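Two Arms, One Table
The block sorter of the Rurska workshop

13 April 2021

In the shared workshop on Rurska, the members pay for a key and a shelf, and what they do at night is their own matter. In the first years they made mostly lamps and bicycle racks. Now the table which is always discussed belongs to the group that calls its project Cokard, and on this table two robot arms learn to put toy blocks in order.

I came to the workshop for the first time in May of last year, to write a short notice about a repair evening. At that time Cokard was a drawing on the back of a delivery note. The group had a question that sounded simple: can a machine built by amateurs after work take a block from a pile, recognize the color and bring it to the correct bin? Children do it before they can speak well. The group gave itself one winter for the task, and the winter was too short.

The beginning was the table. The first version used two folding legs from an old market stall, and every time an arm stopped quickly, the top moved and the software lost its position. The present top is wood and it is heavy. A metal frame was then fixed on it, so that the arms can be mounted on the side rails and measured always from the same corners. To make this frame square took 11 evenings. The members speak of these evenings without much love.

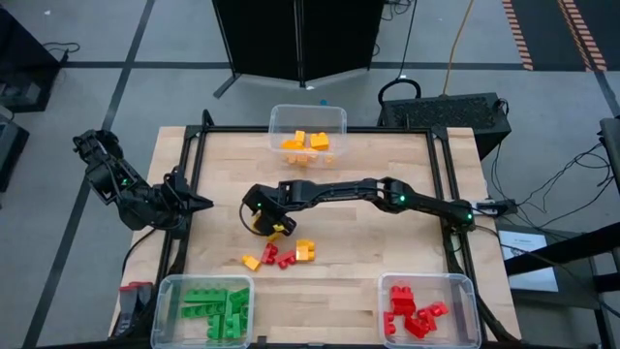

The Cokard table, with an arm on each side rail and the clear bins for the sorted colors.

The colors are red, green and a yellow that comes close to orange. This last one caused the most difficulty. Under the warm lamps of the old room, the program confused it with red, and the group wrote a long correction for it. After the move to the bright hall the correction was not necessary any more, and it made new mistakes until it was removed. I was told that this cost three weeks.

The choice of toy blocks has a practical side. They are large, they do not break when they fall, and a box of them can be bought at a flea market for little money. They are also unkind to a gripper. A block may lie on its flat face, or on its side with the round studs pointing away, or it may lean on a neighbor. Each position asks for another angle of the wrist. When two blocks lie very close together, the fingers have no place to enter, and the arm must first push them apart. The push was programmed late, and it is still the weakest part of the work.

For the gripper fingers the group tried several shapes. The first were wide and soft, after a pattern by Stetley, a small supplier of parts for hobby machines. They held well but they covered the block, and the operator could not see what was being held. The narrow fingers which followed let more blocks fall, but they can reach between two pieces. The members decided for the narrow ones and reduced the speed of the last 40 millimeters before contact.

The cables deserve also a word. Every joint needs power and signal, and a cable that is too short stops the arm, while one that is too long goes under it. There was a plan to put everything in a closed channel. The plan exists on paper. In the meantime a member makes a walk around the table before each session and checks the loops by hand.

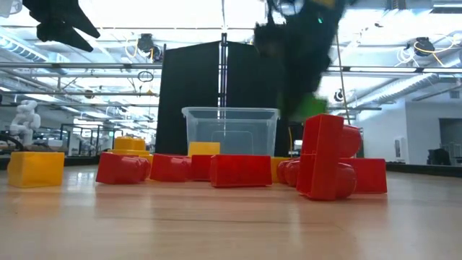 A green block on its way over the bin. Red and yellow pieces wait on the wood.

A session in the hall is slow to watch. One person stays at the table, another at the computer, and between them there are mostly short words: stop, again, left. The rule of the group is that a test counts only when nobody touches the blocks with the hand. The goal for the spring was 200 blocks without help. The best result until now is lower, and the members ask me not to print it before they have repeated it.

The costs stay an open subject. The Michailidis foundation, which supports workshops in the district, gave 1,000 euros for the second arm, and the rest came from the members. Some of them would like to finish with blocks and go to a useful thing, for example the sorting of screws, of which the workshop has many drawers in complete disorder. Others want first to see the table work for one full evening. The discussion was not closed when I left, and the next session was already written on the board by the door.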